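Guides > Language and Writing > Building a Word List

Print this page | E-mail this page

Reading time: 4 minutes

How to Compile a Glossary of Local Dialect Words

A local glossary records the words that people in one area use and that visitors may not recognize. This guide sets out the method used by the Dunbar Language Archive for its own lists. It is intended for schools, libraries and individual collectors with no formal training in linguistics.

Step 1. Set the limits of the list

Decide which area the glossary will cover and write the decision down. Decide also whether the list will include place names, nicknames and trade terms. The archive's first list, prepared by Marwan Qaisi, admitted all of them and grew to 1,468 entries, many of which were later moved to separate files. A first collection should aim for no more than 300 words.

Step 2. Collect from speech

Ask speakers open questions. "What do you call the end piece of a loaf?" will produce better material than "Do you say 'heel'?" Record the answer exactly as given, together with the full sentence in which it was spoken. Note the speaker's age group and where the speaker grew up. Obtain written permission before making any sound recording.

Words read in books or heard secondhand may be kept, but they must be marked as such and may not be entered as spoken evidence.

Step 3. Include the vocabulary of work

Workshops, kitchens and farms often preserve terms that have dropped out of general conversation. The name given to a notch, a slot or a bracket may differ between neighboring towns, and the same speaker may use one term at work and another at home. Ask for the name of each part as well as the name of the whole.

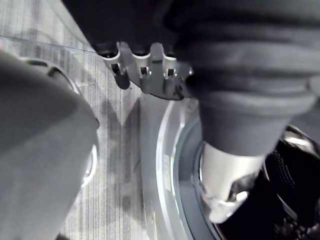

Metal bracket with notched upper edge and slots.

Where a speaker offers two names for the same part, enter both and ask which came first to mind. Do not correct a term that differs from the one in a manufacturer's catalog.

Step 4. Write the entry

Each entry should contain the following, in this order:

- Headword, in the spelling chosen for the list
- Part of speech
- Pronunciation
- Definition, in one plain sentence
- Quotation, with the speaker's reference number
- Cross-references, if any

Spelling requires particular care. Many dialect words have never been written down, and collectors may spell them in several ways. Choose one spelling for the headword and list the others as variants. Pronunciation may be given in the International Phonetic Alphabet or by comparison with a common word, provided that one system is used throughout.

Step 5. Check the evidence

The archive requires 3 independent speakers before a word is admitted to the main list. Members of one household count as a single speaker. Words that fall short are held in an appendix until further evidence is received. In the Zivwood survey, edited by Meinir Craddock, 127 words were held in this way, and the appendix remains open for additions.

Consult a general dictionary for every headword. A word believed to be local may prove to be in wide use. Such words should be removed unless the local meaning is different, in which case the definition must state the difference.

Step 6. Prepare the list for readers

Arrange the entries alphabetically and add a short introduction explaining the area covered and the methods used. Remove speakers' names unless they have agreed in writing to be identified. Keep the original notes and recordings in a separate, labeled file.

Completed glossaries may be submitted to the archive for review. Submissions received by the end of August are considered for the following year's register.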